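Warum ist der Schatten mittags so kurz?

Du hast einen Schatten. Du hast ihn nicht bestellt, er kostet nichts, und loswerden kannst du ihn nur, indem du das Licht ausmachst. Morgens auf dem Schulweg ist er ein Riese mit Storchenbeinen. Mittags ist er ein Zwerg, der dir an den Schuhen klebt. Abends ist er wieder ein Riese und liegt auf der anderen Seite. Was macht der Kerl den ganzen Tag?

Fangen wir mit dem Licht an. Licht ist schnell, aber es ist auch stur. Es läuft geradeaus. Wenn ihm ein Baum, ein Tisch oder dein großer Bruder im Weg steht, geht es nicht höflich außen herum. Es prallt ab oder bleibt stecken. Dahinter fehlt dann Licht, und diese Stelle nennen wir Schatten. Ein Schatten ist also ein Loch im Licht. Man kann ihn nicht aufheben, nicht falten und auch nicht in der Brotdose mitnehmen. Versucht haben es vermutlich schon viele.

Fast alles wirft Schatten, auch die langweiligsten Möbel. Ein Tisch lässt unter sich den Boden dunkler werden, und wo genau das Dunkle liegt, hängt davon ab, woher das Licht kommt.

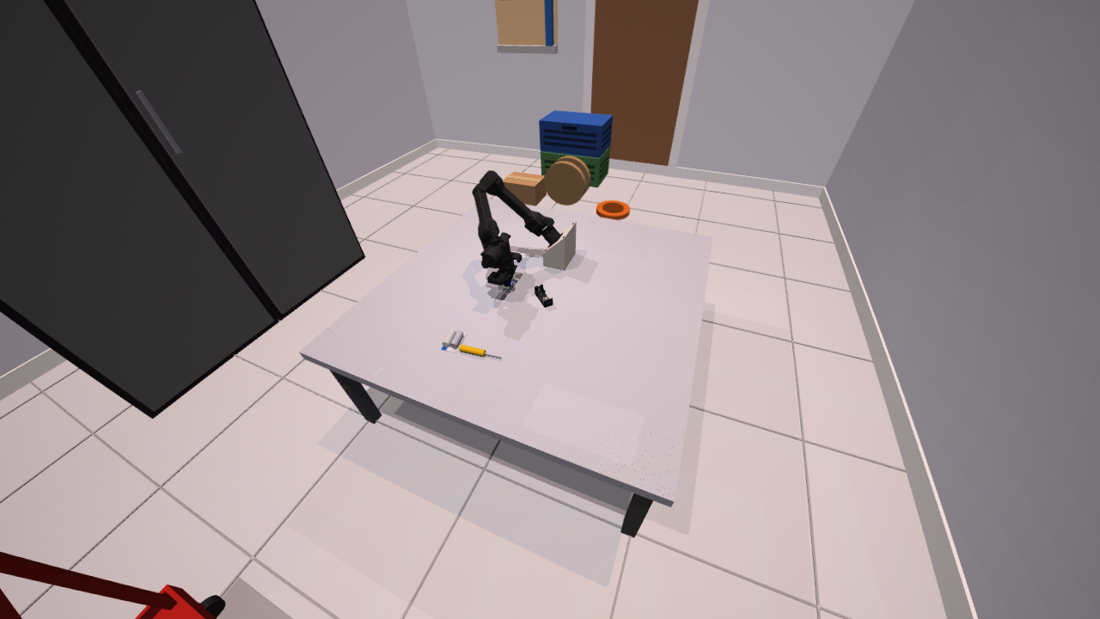

Warum ist ein Schatten nicht völlig schwarz?
Weil Licht auch auf Umwegen ankommt. Es prallt von Wänden, Decken, Wolken und hellen Pullovern ab und landet zum Teil doch noch im Schatten. Deshalb kannst du unter einem Sonnenschirm ein Buch lesen. Auf dem Mond gibt es keine Luft, die Licht verteilt, und dort sind die Schatten viel dunkler. Sonnenschirme verkauft da oben allerdings auch keiner.

Nun zum Riesen und zum Zwerg. Morgens steht die Sonne tief. Ihr Licht kommt flach von der Seite, und du hältst eine lange Bahn davon auf. Mittags steht sie am höchsten, ihr Licht kommt steil von oben, und es bleibt nur ein kurzes Stück Boden, das nichts abbekommt. Im Juli ist dieses Stück besonders kurz. Im Winter klettert die Sonne bei uns kaum über die Dächer, und dein Schatten ist sogar mittags länger als du selbst. Gewachsen bist du davon leider nicht.

Wir in der Redaktion haben das an Fitzgerald ausprobiert. Fitzgerald ist unser Gartenzwerg und mit Zipfelmütze 600 Millimeter groß. Er hat sich nicht beschwert. An einem Sommermittag war sein Schatten 542 Millimeter lang, also kürzer als er. Am selben Abend reichte der Schatten quer über die Wiese bis in den Komposthaufen. Dort haben wir das Messen eingestellt.

Das kannst du auch. Du brauchst einen Stock, ein paar Steine und einen sonnigen Tag. Das Letzte ist am schwersten zu bekommen.

Steck den Stock senkrecht in die Erde. Leg zu jeder vollen Stunde einen Stein dorthin, wo die Spitze des Schattens liegt. Am Abend hast du einen Bogen aus Steinen und damit eine Sonnenuhr. Sie geht auch morgen noch ziemlich richtig, sofern niemand mit dem Rasenmäher kommt. Nach ein paar Wochen stimmt sie nicht mehr so gut, denn die Bahn der Sonne verschiebt sich im Lauf des Jahres. Und bei Regen geht sie gar nicht. Die Menschen haben trotzdem jahrtausendelang solche Uhren benutzt und bei Regen wahrscheinlich einfach geraten. 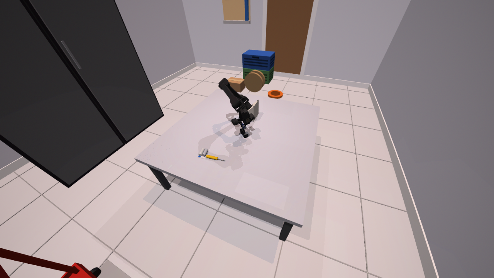 Text: Redaktion Ornulo, die Wissensseite für Kinder
Veröffentlicht am 4. März 2022

Vielleicht ist dir noch etwas aufgefallen: Manche Schatten haben einen scharfen Rand, andere sehen aus, als hätte jemand mit dem Ärmel darübergewischt. Das liegt an der Größe der Lampe. Eine winzige Lampe macht scharfe Ränder. Eine große, breite Lampe leuchtet von vielen Stellen gleichzeitig, und am Rand des Schattens kommt ein Teil dieses Lichts noch vorbei. Dort ist es weder ganz hell noch ganz dunkel. Dieser Streifen heißt Halbschatten, der ganz dunkle Teil in der Mitte heißt Kernschatten. Mit dem Kern vom Apfel hat er nichts zu tun.

Halte abends im Zimmer deine Hand dicht an die Wand, dann ist der Rand ziemlich scharf. Geh mit der Hand näher zur Lampe, und der Schatten wird größer und verschwommener. So wird aus einem kleinen Hasen ein sehr großer, schlecht gelaunter Hase.

Den größten Schatten in deiner Umgebung siehst du übrigens jeden Tag und merkst es kaum. Er gehört der Erde. Wenn sich deine Seite der Erde von der Sonne wegdreht, stehst du mitten in ihm. Man nennt das Nacht, und meistens wird man dann ins Bett geschickt.

Weiterlesen bei Ornulo: Warum ist der Himmel blau? Wie entsteht ein Echo? Wohin geht der Mond am Tag?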